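Forums > Shop Floor > Automation and Jobs > Arms at the returns desk, what changed for your crew?

14 replies | 117 views | 3 shares

**truline_nights**
We do returns and resale for a mixed goods seller. Books, garden stuff, gloves, small furniture. Management brought in two-arm cells from Hisolora in August, and the putaway people got moved to what they call cell tending. Same pay grade so far. I'd like to hear from anyone who has been through this for longer than we have.

**palletjack40**
Been through it at Bravo. First thing that changed was breaks. Before, you stopped when your cart was empty. With the cells you stop when somebody can cover your alarms. Get that in writing early.

**mossy_dock**
My shoulders are better. I shelved for years and I don't miss the bottom shelves at all. The part I don't like is standing there. Eight hours of watching is harder than it sounds.

**truline_nights**
Same here with the standing. They gave us one stool for 3 cells.

**binder_clip**
Ask who owns the error count. At our place a book put back in the wrong spot went on the tender's sheet even when the arm placed it. Took 2 months to get that changed.

**palletjack40**
That's not how it was at Bravo. Errors went to the cell number and stayed there. I think people blame the machines for what is a supervisor problem.

**binder_clip**
Could be, but the supervisor didn't have that sheet before the cells came in. You can't separate them that easily.

**mossy_dock**
Does anyone get paid more for doing the setups? Somebody has to lay out the items and put everything back between runs. We were told it's "light duty" and it pays the same as sweeping.

**truline_nights**
No extra for us. I do most of the setups on my shift and I've gotten fast at it, but there's no line for it on the review form. I asked for one and was told to wait for the Trindadus system to go live, then they'd look at job titles.

**palletjack40**
Don't wait. Write down what you do for 40 shifts and bring it to them. Ours turned into a real title with a raise, a small one.

**dockside_rae**
What do the cells work on over there? Ours only see boxes, so I have trouble picturing what a setup is.

**truline_nights**
Tonight it's books and a shelf, with a plant and a watering can in there too. The blue shelf has the stack on the left and open space on the right, and there are two more books down on the floor by the grippers. Gloves are part of the mix. 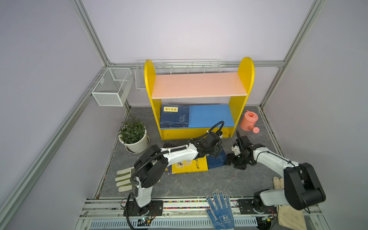 Re: Arms at the returns desk (page 2)

**dockside_rae**
OK, that's a lot more fiddly than boxes. I'd want the title too.

**binder_clip**
I could shelve two books before either arm got lined up. I don't see what the company gains on a job like that.

**mossy_dock**
You could, for an hour. I couldn't do it all night anymore. I'd take the cell over going back to the carts, as long as they fix the stool situation.

**truline_nights**
I'm going to start the shift log this week. If they give me an answer on the title I'll post it in this thread.

Share (3) | Reply | Back to Automation and Jobs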